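The Quiet Comeback of the Small-Town Hotel

I got to Brudau on the last bus, hungry and a bit grumpy, and within ten minutes I was eating dill soup at a long table with people I had never met. What a way to arrive! The Hotel Pliltesis had been shut for 9 years before it opened its doors again in February, and the whole town seems to have a story about it. Somebody's parents danced there. Somebody's uncle washed dishes in the basement and still complains about the pans.

Brudau has 3647 residents and one main street, and for a long while visitors had to sleep in the next town over. They came for the lake, bought an ice cream and left before supper. Now they stay, and you can feel it in the evenings -- lights on in the bakery, bikes leaning on the fence by the boat dock, a lot of talk about where to get breakfast.

The person behind it is Jaanus Baranauskienė, who grew up two streets away and spent most of a career running bigger places in bigger cities. "I wanted a hotel where I could know the guests by the second morning," Jaanus told me, while carrying a tray of cups and holding a door open with one foot. The building still had its old staircase, a beautiful thing that creaks on every step, and the first big decision was to leave the creak alone.

Dinner is cooked by the Ķēniņš family, who used to run the fish stand by the water. The menu is short and changes with the catch. I had smoked perch twice and would have had it a third time if the bus schedule had let me. Breakfast is rye bread, soft cheese and a sour cherry jam I am still thinking about (they sell jars at the front desk, so bring a bag).

Upstairs, things are simple and calm, and I slept like a stone.

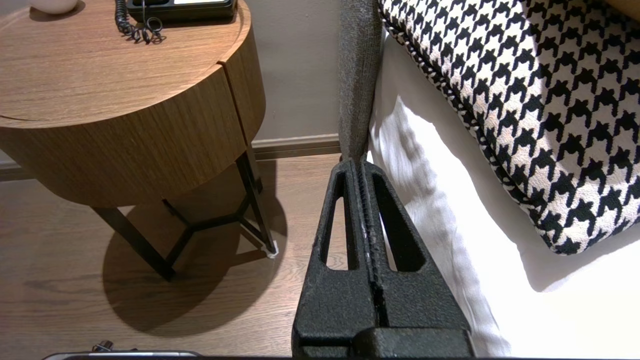
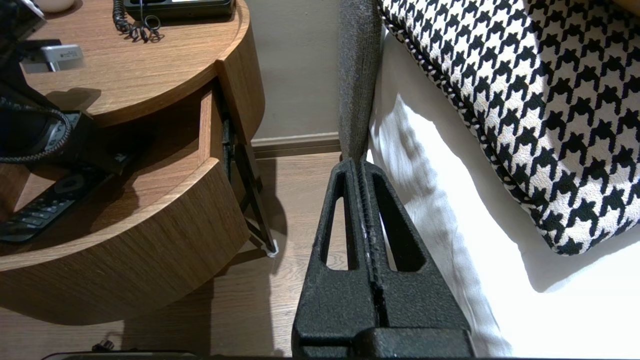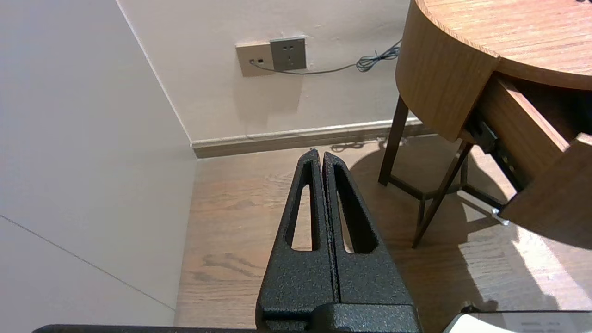
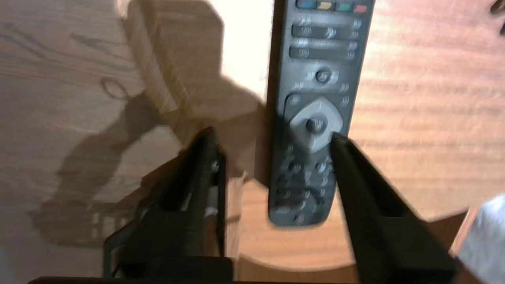

Getting There and Getting Around

The Bivoser bus line runs to Brudau from the regional train station, and the stop is right across from the hotel. Sit on the left for the lake views. Once in town you can walk everywhere, though I loved the 210-step climb to the old water tower -- go early, take a sweater, and stay up there until the church bell rings.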